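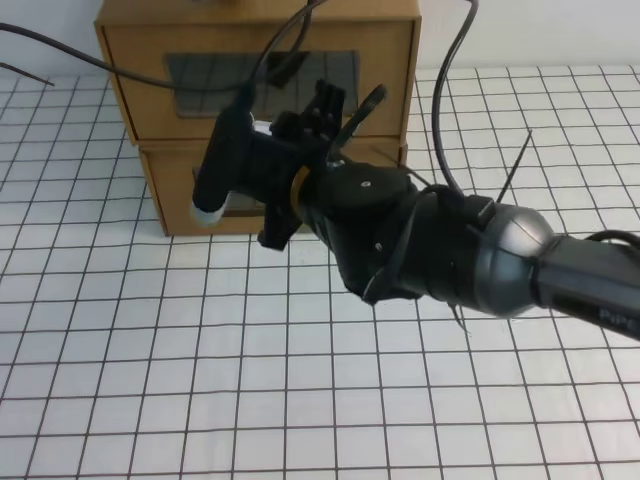 Cardboard drawer unit: bottom drawer sags when loaded

Nilmini Gazi
Posted 2019-06-18

I keep paper records in a two-drawer cardboard unit. With 300 sheets in the bottom drawer, the floor bows and rubs on the shell. Is there a fix that does not involve buying a new unit?

Mariann Kozma

Cut a second floor panel from corrugated board with the flutes running side to side, across the short span. Spread white glue over the full face, press it under books overnight, then trim the edges by 1 mm. If it still rubs, put packing tape on the runners.

Ainhoa Arrieta

Move the paper to the top drawer. Same thing happened to mine in October.

Esperanza Pacheco

Agree with Mariann on flute direction. Skip hot glue, it leaves ridges.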